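Room notes: floors, cables and small litter

The front room at Banholm has been added to the weekly tidying round as of August 2026. Members who use the room are asked to read the notes below before their next slot. They replace the sheet issued in June.

Floor. The boards are to be cleared before they are swept, and swept before any furniture is moved. Work from the window wall toward the door. Use the soft broom from the Bikden cupboard - the stiff one is for the yard and leaves grit in the joints. Damp mopping is limited to a wrung-out cloth. Standing water at the board ends caused the swelling reported last winter, and the repair took 25 replacement boards from the Vidari stock.

Power strips and leads. Strips may stay on the floor during a session but must be lifted before sweeping. Switch off, unplug at the wall, then coil each lead separately in loops the length of a forearm and close it with a cloth tie. Black and white leads go in separate bags. Thin leads running along the wall are easily missed with a broom and should be picked up by hand first.

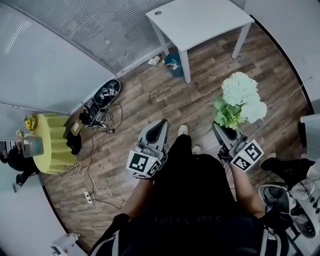 Litter. Paper scraps go in the bin under the table, and the bin is emptied at the end of each round whether or not it is full. Liners are 10 liters, kept on the lower shelf. Check behind the table legs, where paper tends to collect. The hole at the back corner of the tabletop is for cable routing and should be kept free of wrappers.

Plants. Potted plants standing on the floor are lifted by the pot, never by the stems, and set on the table while the boards are swept. Hydrangeas drop petals when knocked, so move them before the broom comes out. Water on the table with a saucer underneath, wait 5 minutes, empty the saucer and return the pot to the floor.

Blinds. Dust the horizontal slats closed, top to bottom, then turn them over and repeat. A dry microfiber cloth is enough. The Shawky spray left a film on the slats in the back room and has been withdrawn.

Hand tools. Anything carried during a session is wiped down before it is put away. Rubber pads with ribs hold dust in the grooves and need a dry brush; smooth plastic needs only the cloth. Do not use solvent on either.

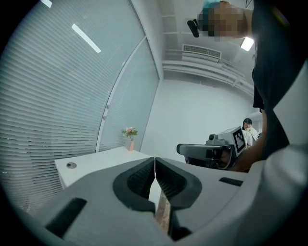

Ribbed pads on the two fingers of a hand-held gripper, Banholm front room.

Supplies for the round are booked under code 587. Enter the code on the cupboard sheet when taking liners or cloth ties. Brooms and brushes do not need to be signed out, but they go back on their hooks the same day.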